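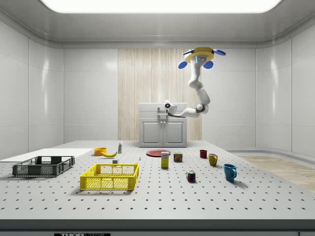

Em defesa da mesa grande

Quando me mudei para o apartamento onde ainda vivo, a primeira coisa que fiz foi medir a sala para saber se lá cabia a mesa dos meus avós. Não cabia. Quer dizer, cabia, mas encostada à parede e com as abas para baixo, o que numa mesa daquelas é uma espécie de ofensa. A minha mãe sugeriu que a vendesse e comprasse uma de abrir, dessas que se encolhem durante a semana e se esticam quando vêm visitas. Eu disse que ia pensar, e fiquei a pensar durante meses, com a mesa guardada na garagem de um primo, coberta por um lençol. Depois vendi o sofá.

Conto isto porque desde então tenho tido, com bastante gente, a mesma conversa, e acho que chegou a altura de a pôr por escrito. Vivemos em casas onde a mesa foi perdendo terreno. Primeiro saiu da cozinha, porque as cozinhas encolheram. A seguir foi a sala de jantar que desapareceu e se juntou à de estar, e a mesa passou a disputar espaço com a televisão, disputa que, como sabemos, perdeu. Hoje há casas muito bonitas em que se come num balcão, em bancos altos, todos virados para o mesmo lado, como passageiros de um elétrico. Não tenho nada contra os balcões. Tomo o café ao balcão desde os dezassete anos e tenciono continuar. Mas um balcão serve para quem está de passagem, e custa-me um pouco que a própria casa tenha passado a ser um sítio onde se está de passagem.

A mesa dos meus avós veio de uma escola que fechou. O meu avô pagou por ela cinco contos, ou disse que pagou, que a minha avó sempre desconfiou de que tinha sido mais. Era comprida, pesada, e tinha num dos cantos as iniciais de um aluno que nunca chegámos a identificar, apesar de o meu avô ter perguntado a meia vila. Nela se depenavam frangos e se faziam os deveres. Nela se cortou o pano para o vestido de noiva da minha tia, e foi também nela que o meu avô estendeu os papéis das partilhas quando morreu o irmão, numa tarde em que fomos todos mandados para o quintal e ouvimos gritos pela janela. À noite, porém, jantou-se ali, com os mesmos que tinham gritado. Lembro-me do silêncio e de alguém pedir o sal. Acho que foi a minha avó quem o passou, e que foi a partir do sal que se voltou a falar.

Tenho pensado muito nesse sal. Se tivéssemos comido cada um no seu canto, com o prato no colo, não haveria sal para pedir. Uma mesa obriga-nos a essas pequenas dependências: o pão que está longe, a travessa que tem de dar a volta, a jarra de água que só chega a quem a pede. São coisas sem importância e que incomodam um bocadinho, e talvez por isso tenhamos tratado de as eliminar. Mas eu suspeito de que boa parte da vida em família se faz nesses incómodos, e de que, quando os tiramos, fica muito pouco em que nos segurarmos uns aos outros.

O meu amigo Kobina Laryea, que cresceu numa casa onde se comia no chão, em redor de uma travessa comum, acha que dou demasiado mérito à carpintaria. Diz que o que conta é a travessa. E tem razão, ou tem uma parte dela que eu lhe concedo de boa vontade. Passei uma noite inteira em casa dele a comer com a mão direita, sentado numa esteira, com os joelhos a queixarem-se, e foi um dos jantares mais conversados de que me lembro. Quando falo de mesa, portanto, peço que me leiam com alguma largueza. Pode ser uma esteira, uma toalha na relva, uma porta velha em cima de dois cavaletes (já comi muito bem em portas). O que me interessa é que haja um sítio onde as pessoas se virem umas para as outras, e que esse sítio seja grande o bastante para sobrar lugar.

Sobrar lugar é, aliás, o ponto a que queria chegar. Uma mesa à medida exata dos que moram na casa é uma mesa que já decidiu quem vem jantar. A minha avó punha sempre mais um prato. Não era devoção, que ela tinha pouca paciência para santos; era só que aparecia sempre alguém, o rapaz do gás, uma vizinha zangada com o marido, um primo que perdera a camioneta. Sentavam-se e comiam. Se não aparecia ninguém, o prato voltava limpo para o armário e não se falava nisso. Eu, em criança, ficava ligeiramente desiludido nesses dias.

Há quem me responda que isto é saudade, e que a saudade é má arquiteta. Que as casas são pequenas porque são caras, que as rendas estão como estão, que uma família de quatro num apartamento de 62 metros quadrados não pode dar-se ao luxo de um móvel onde caberiam dez. Sei bem. O meu não é muito maior, e vivi anos num quarto em que a mesa era a tábua de passar a ferro. Não escrevo para ralhar com quem janta no sofá ao fim de um dia de trabalho, com o corpo moído e uma série a meio. Eu também janto no sofá. Ou jantava, antes de o vender.

Mas reparem que, nessas mesmas casas pequenas, lá se arranjou espaço para outras coisas. Para a televisão, que cresceu tanto quanto a mesa minguou. Para a cama de casal enorme, para o roupeiro de parede a parede, para a bicicleta que não anda. O espaço que temos é curto e cada um dá-o àquilo que acha indispensável, e o que me entristece é ver a mesa cair dessa lista sem que se tenha discutido o assunto. Foi acontecendo. Um dia damos por nós a comer em cima de uma revista.

A minha vizinha Ilham Manurung resolveu o problema de uma maneira que me comoveu. Tem uma sala mais pequena do que a minha, dois filhos e um gato idoso. Quando mudou a mobília, pôs a mesa no meio, mesmo no meio, e encostou tudo o resto às paredes. Anda-se de lado para chegar à janela. Ela diz que no primeiro mês toda a gente bateu com a anca na esquina e que depois o corpo aprendeu. O mais velho faz lá os desenhos dele, o mais novo desmonta lá aparelhos que depois não sabe montar, ela corrige lá os testes da escola até às tantas, e às oito junta-se tudo numa ponta e come-se na outra. Quem entra naquela casa percebe logo o que lá se faz. Eu, que sou de opinião fácil, declarei-lhe que era a sala mais bem pensada do prédio, e ela riu-se e disse-me para ter cuidado com a esquina.

Nem só de jantares se faz uma mesa. Gosto das que servem para trabalhar, das compridas de biblioteca, das de cortar tecido, das bancadas onde alguém deixa uma coisa a meio para lhe pegar no dia seguinte. Poder deixar uma coisa a meio é um privilégio que estimo muito. O meu avô tinha direito a meio metro, na cabeceira, onde podia abandonar um rádio aberto de um dia para o outro, e ai de quem lhe tocasse nos parafusos. Fora desse meio metro, mandava a minha avó. Julgo que foi a única fronteira que vi respeitada naquela casa, e ensinou-me sobre partilhar um espaço mais do que vários livros que li depois.

Há também o caso das mesas públicas, que merecia um texto só para ele. No jardim ao pé de minha casa havia duas, de pedra, onde se jogava às cartas. Foram retiradas nas obras e em lugar delas puseram uns bancos individuais, bonitos, afastados uns dos outros, onde uma pessoa se senta e olha para o telefone. Os jogadores mudaram-se para a esplanada, mas na esplanada é preciso consumir, e nem todos podem consumir todos os dias. Alguns deixaram de aparecer. Escrevi uma carta à junta e responderam-me com muita cortesia que as mesas atraíam permanências prolongadas. Li a frase várias vezes. Eu julgava que era essa a ideia de um jardim.

No ano passado, em agosto, os moradores da minha rua juntaram-se para um almoço ao ar livre. Pedimos cavaletes ao mercado, cada casa trouxe cadeiras desencontradas e uma toalha, e fizemos uma mesa só, que ia da mercearia quase até à curva. Sentaram-se umas 200 pessoas. Eu fiquei entre uma senhora que mora por cima da farmácia, com quem em tantos anos só tinha trocado bons-dias, e o Khairul Osman, que acabara de chegar ao bairro e trouxe um arroz que desapareceu antes de a travessa passar da terceira toalha. Falou-se de tudo e de coisa nenhuma. Choveu um bocado a meio da sobremesa e quase ninguém se levantou. A senhora da farmácia contou-me que o marido tinha sido afinador de pianos e que, desde que enviuvara, comia de pé, na cozinha, porque pôr a mesa para um só lhe parecia um disparate.

Não lhe soube responder na altura, e fiquei com isso atravessado. Respondo-lhe agora, se por acaso me ler: ponha, dona Amélia. Ponha a toalha e o guardanapo, e o copo bom. E se lhe custar muito, são 36 degraus até à minha porta, que já os subi com compras e sei o que pesam, mas no primeiro andar há um patamar com uma cadeira para descansar. A mesa acabou por caber na sala, com as abas levantadas, e às quintas faço sopa a mais.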